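In Defense of the Toothbrush on the Counter

Filed under: Home and Habits
Wed 1 July

I grew up in a house where the bathroom counter was a kind of public square. There were hairbrushes and hair ties, a dish of earrings missing their partners, a radio, a paperback swollen to twice its size from the steam, and somewhere under all of it a bar of soap. My mother wiped around things. I don't think I saw the whole surface of that counter until the day we moved out, and I remember being surprised that it was yellow.

So I understand the appeal of the bare counter, I really do. When my husband and I redid our own bathroom last February I went to the Tilledwood showroom and came home with a head full of drawers. Drawers with dividers, drawers with a little outlet in the back, a drawer only for cotton balls! The idea was that everything would have a place and that place would be out of sight. For 14 weeks we lived that way, and every morning and every night I opened a drawer with wet hands, took out a toothbrush, used it, and put it back damp into the dark. I began to feel like a guest in a hotel who wasn't sure how long she was staying.

What I want to argue for is the middle way, a counter with a few things on it that you use every day, plus one thing that is only there to be looked at.

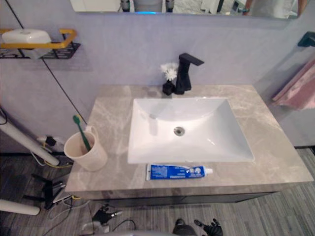
The toothbrush belongs out, standing up in a cup where the air can get at it. Any cup will do, though I'm fond of one with a handle, maybe an old mug that has lost its set (mine is from the Kindness thrift shop and I love it more than anything I bought new). The toothpaste can lie right there at the front of the sink where your hand goes looking for it at six in the morning. I have never once felt my day was improved by hunting for toothpaste.

And then the flowers. People will tell you that flowers in a bathroom are fussy, and a big arrangement probably is, because you end up with petals in the drain. But a small vase tucked in next to the faucet takes up no room you were going to use. White ones are nice against stone. Fake ones are fine too, and I will stand by that at any dinner table you care to invite me to, as long as you rinse the dust off now and then.

I don't mean to be hard on tidy people. A clear stretch of counter on at least one side of the sink is a great comfort, and it makes wiping down a matter of moments, which my mother would have envied. I've kept most of the drawers. The hair dryer lives in one, and the cotton balls still have their private apartment. But the toothbrushes came back out in the spring and they're staying out, and so is the hand cream, at least until the tube is finished and I have to decide about the next one.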